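Sponges: cutting down, cleaning, drying, when to chuck

By Lenni Juntunen
Filed under Kitchen basics. Updated October

Quick one. Got asked again at the Lenham kitchen share why my sponges last and everyone else's stink by the second week. Wrote it on the back of a roster, now typing it up before I lose it.

Covers the ordinary two-layer kind, soft green cellulose on one side, scourer on the other. Not the wire ones. Not the melamine ones, those just wear away.

What you need

Sponges, a big one and a small one if you can get both
Sharp scissors or a bread knife
White vinegar
A bowl or old ice cream tub
Dish soap, whatever's there
Somewhere with air. Windowsill, rack, edge of the bench

Why two sizes

Big one for pots, trays, the stovetop, the sink itself. Small one for mugs, glasses, lunchbox corners, the lid of the kettle. I used to use one big sponge for the lot and it was awful at everything narrow. Couldn't get into a travel mug without folding it, and folding is what splits the layers.

Can't find small ones? Cut a big one down.

Cutting a sponge

1. Do it damp. Dry cellulose is stiff and crumbles at the cut. Run it under the tap, squeeze it hard, then cut.

2. Scourer side up on the board. Knife goes through the tough layer first, then the soft part follows. Other way round and the soft part squashes and you get a crooked edge.

3. Long strokes, don't press down. Scissors fine too but go through in one bite if you can.

4. Rinse off the green fluff. There will be fluff. Get it out of the plughole.

Halves suit me. Alper Akyol cuts his in thirds and swears by it, I find them fiddly.

Daily clean, after the last dishes

1. Rinse under hot tap till it runs clear. Squeeze, rinse, squeeze.

2. Pick the rice out. Rice, egg, oats, whatever's stuck in the scourer. Old fork works well. This is the bit people skip and it's the bit that smells.

3. One drop of soap, work it through, rinse again.

4. Squeeze flat between your palms. Don't wring it like a dishcloth, twisting tears the glue line where the two layers meet.

Weekly soak

300 mL white vinegar in the tub, top up with hot water till the sponges are under. Weigh them down with a saucer, they float. Leave while you do the floors. Rinse well after or your morning tea tastes like a chip shop.

DON'T mix the vinegar with bleach. Ever. Pick one. If you've had bleach in that tub, wash it out properly first or get another tub.

Dishwasher top rack is fine too, if you've got one. I don't microwave them any more, had one start smoking at the Kostcombe place becuase it was drier than I thought.

Drying and stacking

1. Wipe the bench before you put anything down on it. Clean sponge on a greasy bench, whats the point.

2. Wet sponges get their own space. Stand them on the long edge if they'll stay up. Never flat in the sink, never in a cup with a puddle in the bottom.

3. Turn them before bed if the kitchen's cold. Winter here they can take all night and then some.

4. Once they're dry all through, stack them. Large one flat with the scourer up, small one on top with its scourer facing down, so it's rough side to rough side and the soft green is on the outside. 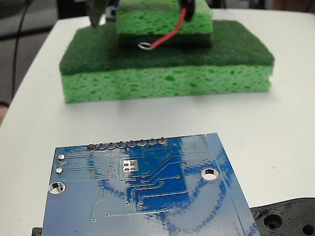 5. Keep the stack back from the stove and away from raw meat. I keep mine at the far end by the bread bin.

When to chuck it

Smells straight after a vinegar soak. Gone.
Layers peeling apart. Gone, or pull the scourer off and use it for the barbecue.
Slimy when wet even after a good rinse. Gone.
Soft side has gone to bits and leaves crumbs on the plates. Gone.

Otherwise I go by feel. Old kitchen ones get demoted to bathroom tiles, then bike chain, then bin. Snip a corner off when you demote one so it doesn't wander back to the dishes. One corner for bathroom, 2 for outside.

Buying more: I get the 4 packs, cheap ones are fine. Check the scourer is stuck on right to the edges before you pay.

Cast iron page is next, when I get to it.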